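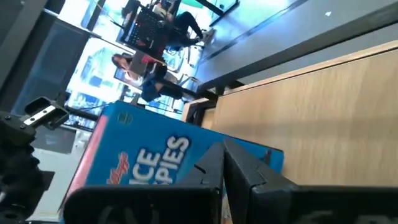

Open Day at the Grallen Robot Workshop: Frequently Asked Questions

When is the open day?
It takes place in November, from 10 a.m. to 4 p.m. The last group goes in at 3:15 p.m.

Where do I go when I arrive?
Use the Idovgate entrance. The front desk will check your name and give you a badge. The workshop is in Room 426, on the fourth floor. There is an elevator to the left of the desk.

Do I need to book?
Yes. There are 200 places for the day, and visitors go in by group. Groups are limited to 20 people. You can pick a time on the booking form. If the time you want is full, you can join the waiting list for it.

How much does it cost?
Entry is free.

What will I see?
The main demonstration is called Jistilen. Two black robot arms are mounted on either side of a wooden table, and the task is to pick up small boxes and stand them on a raised platform in the middle. Each arm has a two-finger gripper. A member of staff explains the task first, and then the arms make several tries at it. Each demonstration lasts 25 minutes with questions.

What kind of boxes are used?
Small grocery boxes in bright colors, cereal among them. One is a blue Kellogg's Rice Krispies box. The others on the table are mostly yellow or pink. They are placed at different angles between tries, and a box lying on its side is a different job for a gripper than one standing up.

Are the arms working on their own?
Both ways are shown. In the first part of the demonstration a person guides the arms. In the second part the arms run from what was recorded earlier. Staff will say which part you are watching.

What happens if an arm drops a box?
The box is put back and the arm tries again. Drops are common and we don't edit them out of the demonstration.

How close can we stand?
Please stay behind the yellow and black striped edge while the arms are powered. Do not reach over the table, even when the arms are still. Cables run across the floor on the operator's side, so visitors are asked to keep to the other side.
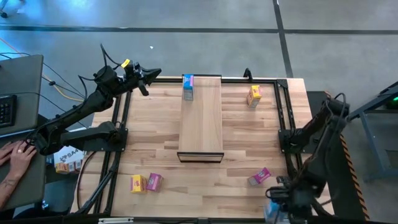
Can children come?
Yes, from age eight. Children under 14 need an adult with them, and one adult may bring up to 2 children.

Can I try driving an arm?
Not at the main table. A smaller practice arm, the Prantl, is set up next door in Room 428. Turns are five minutes each and you can put your name down when you get there.

Can I take photos?
Yes, without flash. Please ask before taking pictures of staff or other visitors.

Is the room accessible?
The floor is level throughout and the doors are wide enough for a wheelchair. We can save a place at the front of a group if you tell us on the booking form.

Is there anything to eat?
Coffee and water are available on the first floor. Food and drinks stay out of Room 426.

I can't come after all. What should I do?
Use the cancel link in your confirmation email so that the place can go to the waiting list.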